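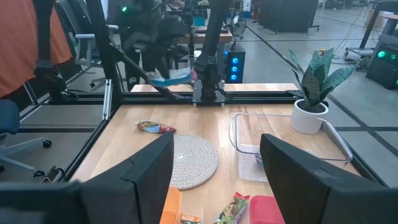
Snack Table, November

Welcome back to the Skudska gallery pages, and thank you to everyone who asked after the snack table over the summer, when I got behind on just about everything. It's a small subject, I know! But the snack pages get more letters than the garden pages and the hallway pages put together, and I have stopped being surprised by it, so I'm giving the table a proper page of its own with a good long introduction, and you may skip as much of it as you like.

For newer readers, we share a building at Skudska, several little offices on one floor, and a few years ago we gave up on the vending machine downstairs. It ate dollar bills and it only ever had the peanut kind. We started ordering our own bars in bulk from Javar, who will send a mixed case of 100 if you ask them nicely and don't mind waiting until they have enough flavors in. The case comes as one enormous jumble. Everything is in there together, the fruity ones and the chocolate ones and the ones with seeds that get in your teeth, and for a long time we simply put the whole carton on the counter and let people dig.

Digging was fun for the first day and then not so much. The good ones went, the seedy ones sank, and by the end of the month there was a layer at the bottom that had been handled by every person on the floor. So now there are bins. I resisted bins (I come from a family that keeps its cookies in whatever tin is nearest), and I was wrong, and I've said so out loud in front of witnesses.

Now, about the table itself, which I am very fond of. It's a pale wood with a grain you can follow with your finger, and it makes every wrapper look brighter than it does in the carton. Blue, red, yellow, green, orange. A plain table is a great help when you are sorting by color. We tried it once on the patterned oilcloth in the back kitchen and I lost a whole row of green wrappers among the printed leaves.

The round mat with the coiled rope weave came from Istuvetti, the housewares shop that used to be by the bus station and has moved out past the bridge. I bought it for teapots. It has hardly ever had a teapot on it. It gets moved around the table all day long and people set things down near it without thinking, and I find that a round thing among so many rectangles is restful to look at.

The snake plant in the white pot has been with us longer than the bins. I water it when I remember and it doesn't seem to hold a grudge when I don't. Several of you have asked which kind it is, and I'm sorry to say the tag is long gone. Tall, pointed, dark green and pale green together, is the best I can do. If you want one like it, take a picture of it to any nursery and they'll know better than I do. Please don't ask me about propagating them again. I have tried it in water and I have tried it in soil, and I got one very small leaf and a jar of something I had to throw out.

How we sort

I get asked for the system, so I'll set it down, though it's really more of a habit. Tip out only a handful or two at a time. If you empty the whole carton, you'll spend the first ten minutes chasing bars off the floor, and the ones that slide under the radiator stay there until spring. Spread them so that no bar is lying on top of another. Then go by flavor if you can read the wrappers quickly, or by color if you can't, and fill one bin before you start worrying about the next.

We keep a see-through one for whatever is most popular, so you can tell from across the room whether it's worth getting up. The colored ones can hold whatever you please, as long as they hold the same thing next month. We learned that the hard way. Somebody switched the red and the orange one week, and a person with a nut allergy very sensibly stopped taking anything at all until it was put right. Ever since, anything with nuts has gone in a lidded box on a separate shelf, and I'd urge you to do the same at your own place if you copy only one idea from this page.

Check the dates while you have each bar in your hand. You are holding it anyway. Short dates go in front, long dates go behind, and the ones that are past it go home with me for the compost (out of the wrappers, naturally, and yes, the chickens next door have had some of the oat ones).

And stand them up if they'll stand! A bar lying flat shows you its face but takes up all the room, and a bar on its end tucks in beside its neighbors like a book. Some of the wrappers are too slippery for it, the thin shiny ones especially, and then I give up and let them lie. 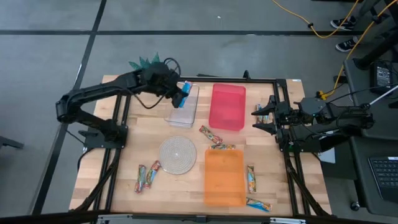

One reader wrote in to say that color sorting never lasted a week in her break room, and that what finally worked was going by how hungry a person is: little bars in one bin, big filling ones in another, and the sticky chewy kind in a third with a stack of napkins beside it. She added that see-through bins empty faster than any others, whatever you put in them, and that she uses hers for the flavors she wants to get rid of.

I love that last part, and I'm going to try it with the seedy ones! I'm less sure about sorting by hunger, only for our floor, where everyone claims to be starving from ten in the morning on. But napkins, yes. I can't think why we never had napkins out.

Bars between the bins, on the table: the red one and the orange one always look so cheerful with a few loose wrappers lying near them, and I'm never in a great hurry to get the last few put away. There is a point in any sorting job where the table is half done and looks nicer than it will when it's finished. Then someone comes along for a snack and takes the one you had just decided about.

A word on the bins, as I know the question is coming. Ours are plain rectangular tubs, and the colored ones let the light through, so you get a little of the warmth of a jam jar on a windowsill. I'd choose shallow ones over deep ones every time. Deep bins bring you right back to digging. Wash them in lukewarm water with a soft cloth, and dry them properly before anything goes back in, or the wrappers will stick to the bottom and tear when you pull.

If you'd like to see how another place does it, the people at Suwannarat, the fabric shop across the courtyard, keep their tea biscuits in old button drawers with a sample glued on the front of each. A real sample, a whole biscuit, varnished! I've asked for permission to put it on these pages and they are thinking it over. They're shy about the varnish, which got on the drawer handles.

Next time I hope to have the tea shelf, provided the new hooks have come and I can find the nice cups. Do keep writing. The kitchen address still works, and letters can be left in the tray by the stairs as always, the upper tray please, as the lower one belongs to the dentist.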